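Home | Products | Support | Manuals | Contact

Olach Locker Series: Installation Guide
Section 4. Leveling and Anchoring the Cabinet
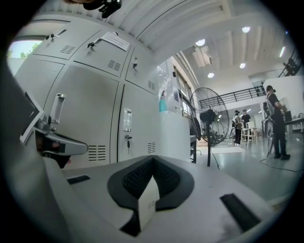 Complete Section 3 before starting. Shelves and hanging rods must be out of the cabinet, and the doors must be closed and latched. Anchoring takes two people.

4.1 Leveling

1. Move the cabinet to its final position. Leave a gap of 2 inches between the back panel and the wall.
2. Turn all four leveling feet clockwise until they stop, then back each one out one full turn.
3. Place a spirit level on the top panel, side to side. Adjust the front feet until the bubble is centered.
4. Repeat front to back, adjusting the rear feet only.
5. Open each door to 90 degrees and release it. A door that swings on its own means the cabinet is still out of level. Return to step 3.
6. Tighten the lock nuts against the base.

Note: On sloped floors, use the Zameo shim kit (sold separately). Do not stack washers under the feet.

4.2 Wall anchoring

CAUTION: Tipping hazard. Do not load the cabinet until it is anchored.

1. Mark the wall through the holes in the top bracket.
2. Check the marked points for pipes and wiring.
3. Drill the holes and insert the anchors. The supplied anchors are for concrete and solid brick. For hollow walls, order the Nemadix anchor set.
4. Fit the spacer blocks behind the bracket and drive the screws by hand until snug.
5. Check the level again, then tighten fully.

Joining cabinets side by side: level each cabinet separately, clamp the front edges flush, and install the joining bolts from the inside. Anchor every cabinet in the row, including the middle ones.

4.3 Loading limits

Standard model: 600 lb total, evenly spread.
Reinforced model: 700 lb total, evenly spread.
Any single shelf, either model: 127 lb.

Place the heaviest items on the bottom shelf. Do not store anything on the top panel.

Revised 15 July 2026. Text: Getachew Tefera. Technical review: Abdelkrim Sqalli.

Was this section helpful? 2 comments | Share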